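# In praise of the boring planner

I have spent most of the winter on control software, and I want to argue for the least glamorous part of it: the layer that decides what the arm should try next, and writes down why.

At Baudry we run our tabletop tasks on a planner called Savon. It is small and a bit old-fashioned, and I love it! Each step has a name, a start condition and an end condition. If the task is moving a ketchup bottle among toy fruit and dishes, you can read the whole plan in a minute, and so can the person who joined last week.

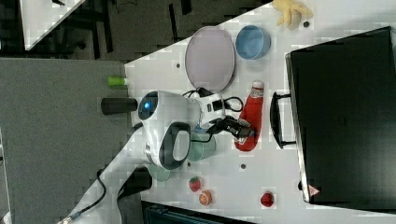

## Let perception be unsure

Annag Niven, who looks after our vision code, talked me out of a bad habit. I used to ask for one answer per object: bottle, plate, cup, done. Now every object comes with a score, and the planner is allowed to say "look again" before it closes the fingers. That one change took 3 days to write and cut our code for special cases by 400 lines. I'd been putting it off since December.

It matters most with the wrist view. When the arm moves quickly, edges smear and a cup can leave a ghost of itself beside the real one.
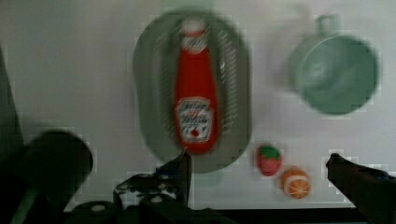
Many teams answer this with a bigger model, and I understand the pull. Bigger models are wonderful, and we use one. But I'd still want the plan kept somewhere I can read it, because the hardest bugs I've met were all about timing. Thierry Fleury once found two clocks that disagreed by 40 milliseconds, and he found it by scrolling through a plain text log over lunch.

So my plea is for replay tools. Save the plan next to the camera views, let people step backwards through both, and make it quick enough that they'll bother. Ours is still clumsy (you have to restart it to change views), yet I open it every morning and nearly always learn something.
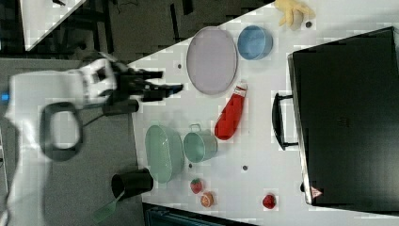 *The arm at the table edge, gripper just left of the oval plate.*

Lucrezia Piras wants the replay tool to suggest fixes as well. I'm not sure about that yet, but she has a branch running and I'll be trying it.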